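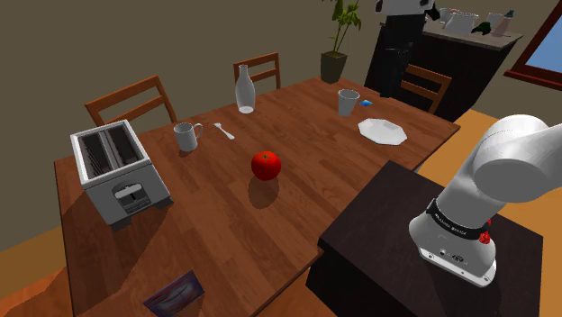 Blog > Everyday > Breakfast

About me Recipes Letters Archive Contact

Breakfast in a country that eats it standing up

When I moved to Kindville, I was prepared for many things. I had read about the winters, I had practiced the phone calls, I had learned how to say the street names. For breakfast I was not prepared at all, and it took me more than one winter to understand what was bothering me in the mornings.

In Barredo, where I grew up, breakfast has two parts. The first one is very early and very small, a coffee with milk and maybe a dry biscuit, and it is taken in silence. The second one is at half past ten and it is a real meal. Bread with oil and tomato, a piece of cheese, sometimes an egg, a second coffee. The offices stop for it. The shops put a paper on the door. My father worked in a warehouse for most of his life and I believe he could forgive a boss many things, but not a meeting at half past ten.

In Kindville there is only one breakfast, and for many people it happens in the car. In my first week at work I took out my bread at half past ten and went to look for the others. The kitchen was empty. I waited a little, with my bread on a paper napkin, and then I ate it alone next to the copy machine. A colleague passed and asked me if I was having an early lunch. I said yes, because it was easier than the explanation.

For some months I tried to do as everybody does. I bought cereal. I have nothing against cereal, but I always feel that I am eating the part of the meal that comes before the meal. By ten I was hungry, by eleven I was angry, and at noon I ate too fast. I also tried the bars that you can eat with one hand. They taste like a sweet carpet.

Then I decided to move my half past ten to seven. I will describe how I do it now, because some readers wrote to me after the post about soup and asked what I eat in the morning.

I get up at 6:15. The first coffee is still small and still silent, I did not want to lose this one. Then I have a shower, and only after the shower comes the bread. The pause between the two is important to me. If I eat immediately, it is one breakfast with a long coffee. If there is a pause, it is two breakfasts, and my stomach believes it is home.

The bread was the hardest part. The sliced bread from the supermarket is soft in a way I could not get used to, you press it and it stays pressed. For a long time I bought a round loaf from Gakia, the bakery behind the post office, which has a thick crust and a little sour taste. It costs 8 dollars, so I learned to respect it. I cut the whole loaf on the day I buy it, I freeze the slices flat in a bag, and I toast them directly from the freezer. One loaf gives me 14 slices if I cut with patience and fewer if I am in a hurry.

On the toast I put tomato. In summer I grate it on the big holes of the grater and throw away the skin. In January the tomatoes here are pale and have no smell, and I use the ones from a can, drained well, with a bit of salt and a very small bit of sugar. My mother does not know about the can and I would like it to stay like this. The oil goes on last. Some people in Barredo put the oil first, and there are families who do not agree about it even today.

I also looked a little into why we eat twice, as I was curious. The explanation I always heard at home is that the men went to the fields before the sun and came back to eat when the heat started. It may be true. An old cookbook that I have from my aunt says that the custom was already known in 1590, but the same book says that garlic cures sadness, so I don't know how much I should trust it.

Something changed last Thursday and this is why I am writing. A new person started in our department, she comes from Cutislow, which is not near Barredo and has another language and other food. At twenty to eleven I went to the kitchen for water and she was sitting there with a boiled egg, black bread and a small jar of pickles, and she had the face that I had in my first week. I asked her if I could sit down. I had nothing to eat with me, only the water, but she gave me a pickle. It was very strong and very good.

So now I keep two slices from the morning, wrapped in a cloth, and I take them to work. I know that it makes three breakfasts. My doctor told me that 2000 calories is a reasonable number for a person of my size and I did not discuss with her how many breakfasts can be inside of it.

Next time I will write about the pickles, if I can get the recipe. She makes them with the leaves of a tree that I had to look up in the dictionary, and I am still not sure if it grows here. If you know where to buy oak leaves that are clean enough to eat, please write to me.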